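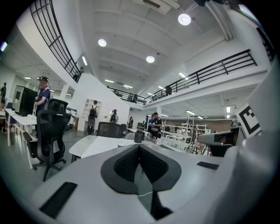 Newsletter > Autumn issue > Workshop notes

Sixty hours of tidying up, and what we got for it

Members who came to the last open meeting will remember the promise made for the Millska project: give us enough examples of ordinary people doing ordinary jobs, and the machine will pick up the rest. No programming of each movement, no long lists of rules. You hold the gripper in your hand, you do the job, the camera on it records what you did, and the learning system works out how to copy you. I said at the time that I would believe it when I saw it. I have now seen some of it, so I owe you a report.

The collecting is the easy part to like. A person can be shown how to use the hand-held gripper in a few minutes, and the marker squares let the software work out where things are without anybody measuring. We recorded 60 hours before the end of the first round. Most of that was picking things up from one table and putting them down on another, which sounds dull and is. Still, people were patient and the equipment mostly behaved. The software, Zavance, fell over whenever two recordings were saved at once, and I am told that will be mended in January. I was told much the same in the spring.

What bothers me is the word "example". An example of what? When we went back through the first batch, 74 recordings had to be thrown out. In several of them the gripper was simply being carried from one place to another while the recording ran on. You get a fine view of the ceiling lights that way and nothing at all about how to lift a cup. A person weeding these out knows at a glance that nothing is being done. The system has no such sense, and if we leave them in, it will try to learn from them.

The reply from the Lutel side is that a bit of rubbish does no harm if there is enough good stuff around it. Perhaps so. I asked how much is a bit and how much is enough, and got two different answers in the same afternoon. I would also point out that nearly all our recordings come from one building, with the same tables and the same lighting. A machine that can clear our tables may be quite lost on anyone else's. The Rungrueang workshop has offered to record a set of its own for comparison, and I think we should say yes before we spend another penny here.

Then there is the trial itself. We gave the trained system 19 attempts at putting a cup on a shelf. It managed most of them when the cup was placed where it had been in the recordings. Moved a hand's width to the left, the cup went on the floor 2 times out of the first three, and after that we swapped to plastic. I don't call that a failure, but the summary sent round last week called it "robust", and I would like that word taken out.

The next round starts once the labels are sorted. Anyone recording should press stop before walking off with the gripper, and write down which table they used. The sheet is by the sign-in book.

Nov 10, 2020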